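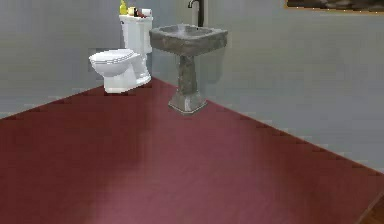 Flush toilet

A flush toilet is a plumbing fixture that carries waste away with water, sending it through a drainpipe to a sewer or a septic tank. It is one of those household things most people use every day of their lives and seldom think much about until it starts making noises at night.

How it works

The familiar home model keeps its water in a tank at the back. Pressing the handle lifts a rubber flapper at the bottom of the tank, and the water rushes down into the bowl all at once. That sudden rush pushes the bowl's contents over a bend in the drain called the trap, and a siphon forms and pulls the rest along behind it. When air gets in, the siphon breaks (this is the gurgle everyone knows), the flapper drops back into place, and a float tells the fill valve when to stop. A little water stays behind in the trap and keeps sewer gas out of the house.

Use in Lirelberg

The hill town of Lirelberg came to indoor plumbing rather slowly, and older residents still speak fondly, or at least vividly, of the shared outhouses along the Strand. The first sewer line ran down from Furivgate and served 105 houses. Local historian Canan Ertürk, whose history of the town's waterworks is a lovely, rambling read, notes that many families kept the outhouse standing for years afterward and stored garden tools in it.

Upkeep

A tank that keeps running usually has a worn flapper or a chain that has become tangled, and either one can be put right in a few minutes with the water shut off. Mineral crust under the rim, a common trouble in places with hard water, can be softened with plain white vinegar left to sit overnight.

See also
Septic tank
Ballcock
Tramari waterworks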